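4 min read

I'd been told to ask Angeliki Gavalas about paint, so I did, before I'd even got my coat off. She laughed and pointed me at the kettle. "Everyone starts with the paint," she said. "Nobody asks about the blocks!"

Angeliki looks after the bins and blocks in the Mosbridge workshop, which sounds like a small job until you spend a morning with her (I did, in March, and came home with dust up to my elbows). There are 138 blocks on her shelves, in dark green and reddish-brown, and she has opinions on both colours.

"The green I'd happily live with," she told me. "I've got a kitchen door that shade. The brown I chose because it's easy to spot against grey metal when you're tired."

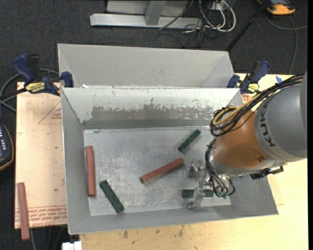

Then we did get on to the paint. The grey bins take a battering, she said, and once a coating starts to flake there's not much point fussing over it. "I repainted one, years ago. Two coats, lovely job, and I was so proud of it. Intan dropped a block in before lunch and that was that."

Intan Liew, passing with a mug, said it was after lunch.

I asked whether the scratches on the bottom bothered her. Not a bit, apparently. She likes a bin that looks used, and she'd sooner spend the money on shelving – she has her eye on a Bundgaard rack with four deep shelves, and showed me the page in the catalogue, folded over at the corner.

"Ask me again when it's up," she said, and went off to look for her tape measure.

Last updated: March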